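Fliveck workshop build log
Ticket: hand-held gripper, right finger lags behind left
Opened: Dec 7, 2018
Status: fixed, one small item still open
Project: Manance gripper, second build

Problem as first logged

The left finger closes as soon as you squeeze. The right one waits, then catches up with a little jump. On big things you'd hardly notice, but anything flat gets shoved sideways before both fingers are touching it. I love this gripper to bits and I want it to pick up flat things properly, so I'm writing down everything I try, including the silly stuff.

What it isn't

Checked the supply first because that was the quickest. Steady under load, no dip when the fingers meet. Swapped the left and right motor leads at the Omico board and the lag stayed on the right, so the board is fine and so is that channel. Put the leads back where they were. (Label your leads. I had to go back to my own wiring sketch to get them the right way round.)

Loaded the old settings from the first build as well. Same lag, and everything else felt worse, so the new settings stay.

Going over the linkage

With the power off I went over every joint by hand. There are 4 pivot screws on each side and they should all feel the same: free to turn, no rattle. The left side was lovely. On the right, 2 of them were loose enough to let the link rock before it pushed anything, and one was done up so tight that it dragged. Loose at one end and sticky at the other is pretty much the recipe for a wait and a jump! 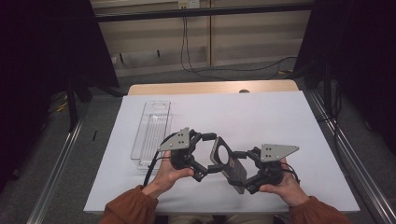

Can the slack be taken out in the software instead?
Partly. You can tell the right motor to start a little earlier, and the fingers will look level when closing on nothing, but the slack comes straight back when you change direction or tilt the gripper. Sort the screws first and leave the timing alone until the joints feel right.

What I did

Took the right arm off at the mount and cleaned out the pivots. There was a fair bit of fine dust from when I'd opened up the holes with a drill and clearly hadn't wiped anything down afterwards. New washers on the two loose joints. Backed the tight screw off a quarter turn and put a dab of thread lock on it, then left it overnight before moving anything.

Put it all back together, powered up, ran the homing routine. Then 60 open and close cycles with nothing between the fingers, watching the right side the whole way. No jump at all. I may have cheered.

One thing that caught me out: homing has to be run again after the arm has been off. The first time I forgot, and the right finger stopped well short of the middle, so for five horrible minutes I thought I'd bent something. If you see that, home it before you take anything apart again.

Trying it on real things

Cycling on air is all very well, but the complaint was about flat objects, so flat objects it had to be. I put together a short list: a phone case, a steel ruler, a paperback and the lid off a tub of screws. The rule was to come in low, close slowly, and write down whether the thing slid before both fingers were on it. 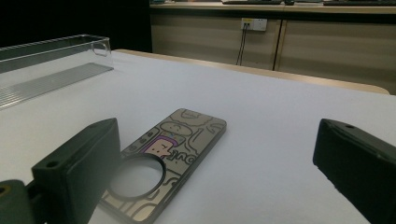 Phone case between the finger blocks, close to the left one.

Results, in the order I did them:

Phone case: picked up cleanly every time I closed across the narrow way. Closing along the length is still hopeless, but the fingers don't open wide enough for that and never did.
Steel ruler: slid once, fine after that. It's so thin that the finger ends have to be nearly on the table, so I'm calling that one my fault.
Paperback: no trouble whatsoever. Really satisfying to do.
Tub lid: picked up, then turned in the grip. The faces of the fingers are too smooth for it.

Still open

The tub lid. I've got a sheet of thin Bouzid rubber left over from another job and I'm going to glue a strip to each finger face. Homing will need doing again afterwards, as the extra thickness changes where closed is. I'll log it under this same ticket so it's all in one place.

I also want to recheck the right side pivots in February, when the gripper will have had some proper use. If the same two joints have worked loose again I'll change them to locking nuts on both sides.

For anybody else building the Manance from the same files: check the pivots before you touch the settings. I had the settings page open for a whole evening before I picked up a screwdriver, and the screwdriver took ten minutes.

Notes for next time: order spare washers, the small ones.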